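Print this article
E-mail this article

The Small Basket Problem

Household waste tends to collect where people sit. A kitchen bin with a lid and a pedal does its job well, but it stands several steps from the table, and wrappers, labels and scraps of film pile up in between. The usual fix is a second, smaller container at floor level beside the table.

Plastic baskets with slotted walls are the common choice. They weigh little, and they rinse clean under a tap. The slots have one drawback: anything fine or damp passes straight through, so a liner is needed for mixed waste. For paper and dry film the basket can be used bare.

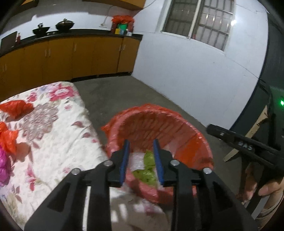
A slotted plastic basket beside a raised surface covered in floral cloth, with green and whitish pieces at the bottom.

Liner size matters more than thickness. A bag that is too small slips off the rim under load. One that is too large bunches and takes up volume – a real loss in a small container. Measure the circumference at the rim and add 100 millimeters for the fold.

Trotwood, a housewares distributor, sells its round basket in two depths. The Stultum liner fits both and comes in rolls of 100. Romico supplies a heavier bag in cartons of 1000, suited to offices.

Crumpled film springs back and fills a basket long before the weight is significant. Flatten it first. A basket emptied every evening will use roughly 700 liners in two years.

Print | E-mail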